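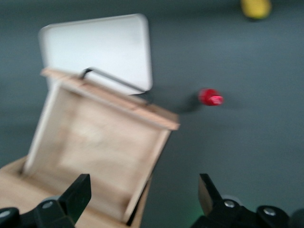

List: gultora-users
Subject: Re: wrist stream and blurred frames in the lid-box set
Date: 5 Nov 2022

On the question of the blurred frames, quoted in part:

> We have started going through the October batch of the lid-box
> task and a good share of the wrist frames are badly smeared. In
> some of them the wooden box and the raised white lid are still
> easy to make out but the wire at the front of the lid is only a
> grey stroke. Our loader has a sharpness test which throws out
> any frame under a set score. With the default score we lose most
> of the fast moves and quite a few episodes end up with holes in
> the middle.
>
> Two questions. Should these frames have been taken out before the
> set was shared? And is there any harm in just lowering the score
> until the holes go away?
>
> We are training on the wrist view only, no fixed camera.

Short answers: no, and the test should be switched off for this task, not tuned.

Longer version. The batch has 208 episodes. All were driven by hand through the Gutach controller, with the operator looking at the table directly and not at the wrist stream. Operators therefore had no cause to slow down when the view got bad, and they didn't. The smear is worst when the wrist turns and travels at the same time, typically on the way across the box after the lid is up. The smear direction follows the wrist motion, so in those stretches it is mostly diagonal in the frame.

Exposure was fixed for the whole batch. We tried a shorter exposure on a trial run before October. It gave crisper edges but the dark grey table went noisy and the inside of the box lost its shading, and the inside of the box is what the model needs when it comes to placing things. We went back to the longer setting and kept it.

As to the sharpness test: it scores the whole frame. On this task that is a poor measure. The table is a plain matt surface with hardly any texture, the lid is a flat white panel, and the floor of the box is pale and even. A perfectly still frame with the gripper over the table can score lower than a moving frame with the box edge in it. We compared the two on 27 episodes and the test removed still frames as well as moving ones. What it kept had more to do with how much box was in view than with how fast the wrist was going.

There is also the matter of what happens to the actions when frames go. The Gultora loader pairs each frame with the command sent at the same tick. If a run of frames is dropped, the loader does not merge the commands, it skips them. The model then sees the arm in one place, and in the next sample in another, with a command that does not account for the gap. The version we trained on filtered data stopped short of the box far more often than the one trained on everything. It also gets blurred frames at run time whether or not it saw any in training.

For cases where you do need to weed, this is what we do at our end:

1. Drop whole episodes, never single frames. An episode goes if the clock between camera and arm slips by more than 2 ticks at any point. In this batch 44 recordings went for that reason before the count above was made.

2. Keep failed grasps if the operator recovered from them. They are marked "retry" in the episode notes. If you want clean runs only, filter on that field.

3. Do not crop out the gripper fingers. Somebody asked for this on the list last time. The fingers sit along the bottom edge and take up a fair amount of the view, but they are the only fixed thing in it, and the distance from the fingertips to the object is read off them. The screw heads are useful too if you want to check that the camera has not shifted on its mount between sessions. We overlay the first frame of each session on a reference and look at those.

On labels. Small items are labelled in the still frames only and carried forward through the blurred ones by the Rattanakul tracker. In a smeared frame the small red piece beside the box is fine, because the colour holds and the shape is still more or less a cylinder. The yellow one, when it is up in a corner, comes through as an oval and little else. The tracker sometimes takes the shadow with it and the label grows. Treat label sizes in fast stretches as loose, and use the centre point if you only need position.

The lid wire is not labelled at all in frames where it has gone soft. Please don't read a missing label as the wire being absent. The field is set to "unknown", but the older loader turns that into "no", which has caused trouble for at least one group. Update the loader or patch the one line.

One more known fault. The indicator light near the right finger tints the table green in part of the view. It is faint, but if you apply strong colour changes during training it can get pushed up to the point where it looks like an object. Either keep the colour changes mild or leave hue alone. We leave hue alone.

The next batch uses the same box and the same exposure. The only planned change is that the table camera at Grudgate will be recorded alongside the wrist, so groups training on the wrist view alone can carry on as before, and those who want a steadier view of the lid will have one. The file layout stays the same with one extra stream. Anything that reads streams by name will work, anything that reads them by position will need checking.

If you still see holes with the test switched off, send the episode numbers to the list along with the loader version, and say whether you are reading from the packed files or the unpacked ones.

--
gultora-users
To leave the list, send a message with the word "leave" in the subject line.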